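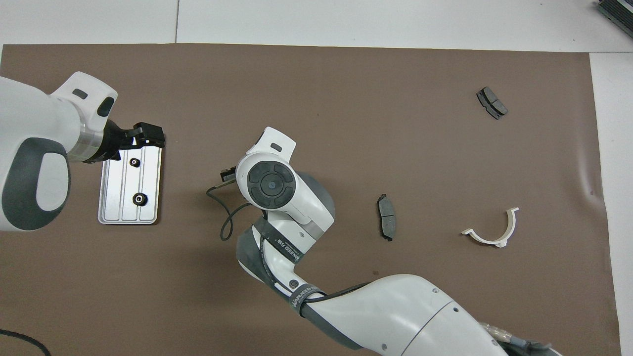

Trucos para desmontar cosas en una mesa blanca (y volver a montarlas)

Publicado el 30 de mayo de 2015 en Taller y apaños

Me escribe un lector que ha desmontado una bomba de aceite en la mesa del comedor y quiere saber cómo se quita un cerco negro de un tablero blanco. Se frota mucho y se pide perdón. Para la próxima vez, van estos consejos, por orden de las veces que me he saltado cada uno.

La esterilla, primero. Y grande, que cubra casi toda la mesa. Las pequeñas quedan monísimas, pero los tornillos tienen la costumbre de caer justo al lado. La mía es marrón, de la marca Ekside, comprada en Hodesbridge en un viaje del que no traje nada más útil. El marrón disimula la grasa y, a cambio, disimula también las arandelas oxidadas. Con piezas muy pequeñas pongo encima un trapo blanco viejo.

Si la esterilla llega enrollada, se deja una noche boca abajo con libros en las esquinas. Las arrugas del borde suelen resistirse. A mí me sirve el secador del pelo a media potencia y un rodillo de cocina, que luego hay que lavar bien si en casa se hacen empanadas. La plancha, no. Ya la probé.

Cuidado con las juntas. Si la mesa está hecha de dos tableros, la ranura entre ellos es un imán para virutas, muelles y bolitas de rodamiento. Una tira de cinta de carrocero a lo largo y se acabó. Hay que quitarla el mismo día: la que dejé puesta todo un mes de mayo salió a trocitos, con uña y alcohol.

Las placas de aluminio se rayan con mirarlas. Nada de estropajo verde. Agua tibia, una gota de lavavajillas y un cepillo de dientes jubilado. Si la placa tiene ranuras, se cepilla a lo largo, y los rincones se repasan con un palillo de madera. Después, secar enseguida con un paño de algodón, porque el agua de aquí deja unos cercos que parecen un mapa del tiempo. La sosa y los limpiahornos, bien lejos: el aluminio se pone gris y ya no vuelve.

Engranajes. Antes de sacarlos, una rayita con rotulador blanco en el diente de uno y en el hueco del otro. Parece una tontería hasta las once de la noche, cuando dos ruedas negras casi iguales te miran desde la mesa y ninguna recuerda dónde iba. Si son de plástico, nada de gasolina ni disolvente; agua jabonosa y paciencia. Si son de acero, un poco de petróleo de lámpara con pincel, la ventana abierta y el cigarro en otra provincia.

Helmut Hellwig, que me enseñó casi todo lo que sé y se arrepiente de buena parte, coloca las piezas en el orden en que salen, de izquierda a derecha, y las monta de derecha a izquierda. Yo le añadí bandejas de cubitos de hielo. Una Nolte de 11 huecos me da para un carburador pequeño -- el hueco que sobra es para la pieza que nunca sé de dónde ha salido.

La grasa, poca. Una pizca en el diente, se gira a mano y se retira lo que rebosa. Un bote de 200 gramos me dura años, y eso que media dosis acaba en el pomo de la puerta.

Los cables, recogidos. Una tira de velcro cada palmo y el manojo hacia el borde de la mesa, donde no lo enganche una manga. Las bridas sujetan mejor, pero luego se cortan con prisas y se corta también lo de dentro.

Y el cerco negro del comedor, que me había olvidado: bicarbonato con unas gotas de agua, trapo húmedo, círculos suaves, probando antes en una esquina discreta. Si queda sombra, un poco de alcohol. Si aún queda, en Ostance venden unos caminos de mesa bastante decentes.

Otro día, los rodamientos.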